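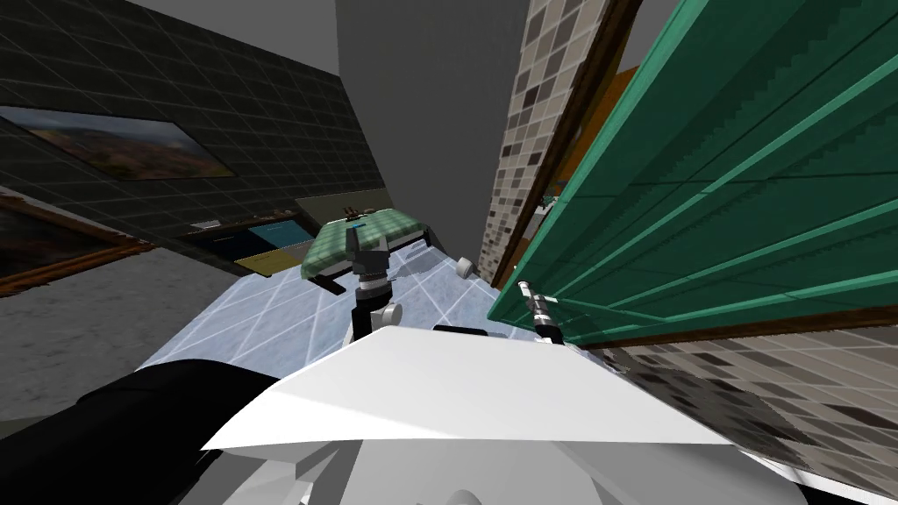
Home | Archive | Reading list | About | Contact

What a severance offer is made of

My department at Vumetti was closed in March. I had been there long enough to have a severance offer worth reading, and I spent two evenings reading it with a spreadsheet open. These are my notes. They cover one offer, in one state, from one employer. Yours will be worded differently.

The offer ran to eleven pages. The money was on page two and the rest was conditions.

The base payment was two weeks of pay per full year of service. "Full year" was defined by the anniversary date, so a person who left at five years and eleven months was paid for five. I was ten days past an anniversary. A coworker with the same start year was three weeks short of hers, and she asked for the date to be moved. They moved it. She sent one email, four lines long, with both dates in it.

Unused vacation was listed as part of the severance total. I would check this line first. Whether unused vacation has to be paid out at all depends on state law and on the company's own policy. In my case the handbook said it was owed at separation regardless, so listing it under severance made the offer look larger than it was. I had 176 hours on the last pay stub. The letter said 200. I reported the difference and got a corrected letter the next morning, with the lower number. I would do the same again, as the release asks you to confirm that all figures are accurate.

Health coverage ended on the last day of the month of separation, and the company offered to pay nothing after that. Continuing the same plan for myself and one dependent was quoted at $2,753 a month. A plan from the state marketplace, at my projected income for the rest of the year, came to $309. The deductible is higher and my dermatologist is out of network. I took the marketplace plan. Losing job coverage opens a special enrollment window, and it does not stay open long, so get the quote before you sign anything.
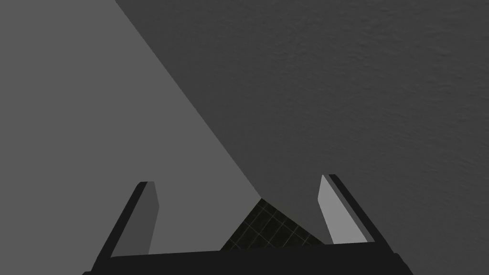 Gripper with both fingers open, simulated view.

The payment itself was a lump sum, and it was withheld at the flat rate for supplemental wages. This is only withholding. The tax owed is worked out on the return like any other wage income. If you split the payment across two calendar years you may come out ahead, and it costs nothing to ask. I asked and was told no.

Then the restrictions. The noncompete named Harnex and Lovine and "any business of a similar nature." I asked Bheki Mokgethi, who ran payroll at my previous job and has read more of these than I have, what "similar nature" usually covers. His answer was that it covers whatever the reader is worried about, and that I should ask for a list. The second draft had a list. It was the same two names, with the general phrase removed.

Other items I changed or asked about:

- Reference wording, now fixed in an attachment
- Laptop return, prepaid box supplied
- Non-disparagement, made mutual
- Unemployment claim, company will not contest

I signed on the last day allowed. I am filing the unemployment claim tonight, and my state wants the gross amount and the pay period it covers, so keep the letter within reach.

Filed under: Work & Money, Paperwork

6 comments | 14 shares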